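Coffee counter cell, notebook, September

09.20
Edel arm still at Emden for the wrist bearing. No return date. Using the gap to get the counter side of the cell in order so that the arm goes back onto a known set-up and we are not chasing three faults at once like last time.

Open items carried over from the last entry:
- saucer sometimes rotates in the fingers on pick-up
- Yupanqui logger drops samples when the pump starts
- cup handle ends up pointing anywhere
- descale, overdue

Descale
The machine counter read 4000 cycles. Should have been done well before that. Ran the full programme and two rinses, then reset the counter. Outlet flow back to normal on both sides. Scale in the outlet was soft and came away with the brush. Drip tray sensor lead reseated, it was only half home. No alarm since, but the alarm was intermittent anyway so this proves little. Leave on the watch list.

Crockery, hand runs
Went back to doing the transfers by hand to see what the grippers have to copy. Lime-green cups and saucers, same as the cell has always used. Two-handed, one hand each side of the saucer, working at the front edge of the counter.

What I took from it:
The left hand does more than the right. Fingers go over the saucer rim and the thumb comes to rest against the cup, so it holds saucer and cup as one thing. The right hand mostly holds the right edge of the saucer. Our Gilolis fingers do neither, both sides squeeze the rim with the same force and the cup is left to look after itself. Explains the rattle on every stop.
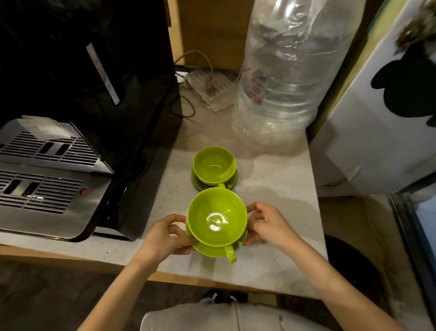 Finger pads
Two options on paper:
a) longer pad on the left finger with a stop that touches the cup wall
b) leave the pads, lower the acceleration

Tried (b) in simulation first as it costs nothing. Cycle goes up to 20 s from 14 s. Too slow if the cell has to keep up with the break. Going with (a), printing a pad in the soft filament. Rim groove copied from the old pad, stop added above it. Pad screws must go in from the back or the head fouls the drip tray on the way in. I have made that mistake before, see the scratch on finger 1.

Saucer stack
Second half of the job. The magazine feeds single saucers but someone has to fill it, and the saucers arrive there as a stack. Plan is for the arm to move a short stack itself. Problem is that they nest. If you take the top one by the rim, the next can tilt and follow it.

By hand it is easier than it looks in the logs. Left palm flat against one side of the stack as a fence, right hand pinching the opposite edge. The side pressure keeps the edges lined up. In arm terms that is one compliant finger and one stiff one, which the Gilolis controller can do if the force loop is split by channel.

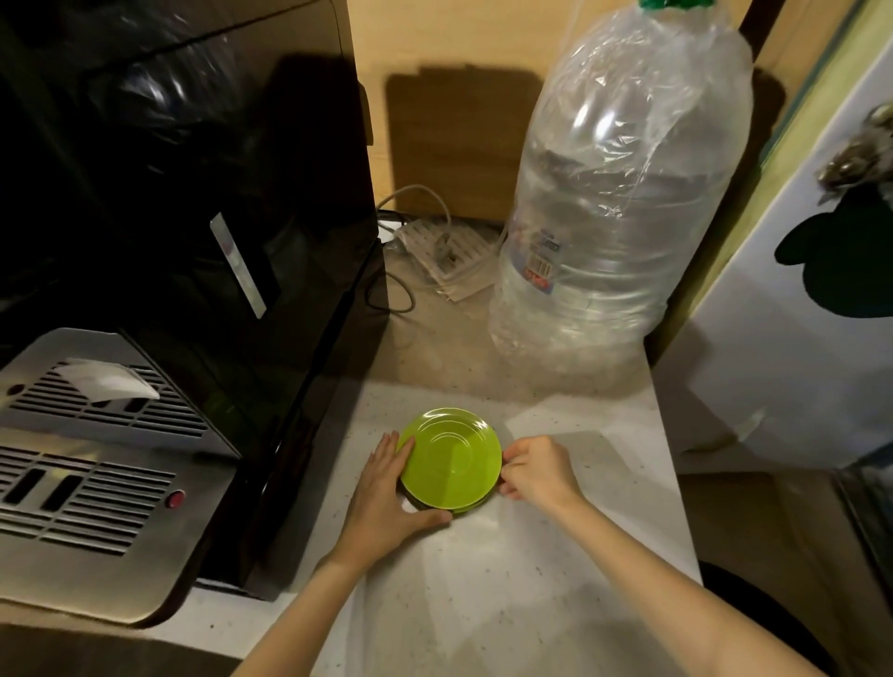 Split the loop in the parameter file, left channel on force, right channel on position. File saved under a new name, old one kept next to it. Do not load the new one with the old pads on. The force limit assumes the wider contact and will mark the glaze.

Height setting: the magazine lift was taught from the top saucer. Changed to teach from the counter surface and add up from there. The top of the stack moves by however much the bottom one is out, and the counter does not. Re-taught the zero with the feeler gauge, came out low compared with the old value, which agrees with the scraping noise noted in the last entry.

11.45
Logger. Samples drop when the pump starts, every time, so not random. Moved the logger supply off the strip beside the bottle and onto its own outlet. Ran the pump by itself ten minutes, no gaps. Could be supply dip, could be the plug was loose. Did not move it back to find out. Someone should.

While at it: cables at the back of the counter need tying down before the arm is refitted. The loop by the coffee machine comes up into the elbow path at the far end of travel. Clips are in the drawer with the pad screws.

Handle direction
Not solved. With two hands you turn the saucer without thinking and the handle goes where you want it. The arm has no turn once both fingers are on. Either the magazine presents cups with handles already set, or we regrip. Regrip costs time. Leaning towards a notch in the cup shelf.

To do before refit
- print left pad, two copies
- tie cables
- check new zero again with machine warm
- ask Emden whether the wrist comes back calibrated or bare
- notch in the shelf, sketch only for now
- put descale interval in the Yupanqui reminders

Pad print started 12.30, leaving it on over lunch.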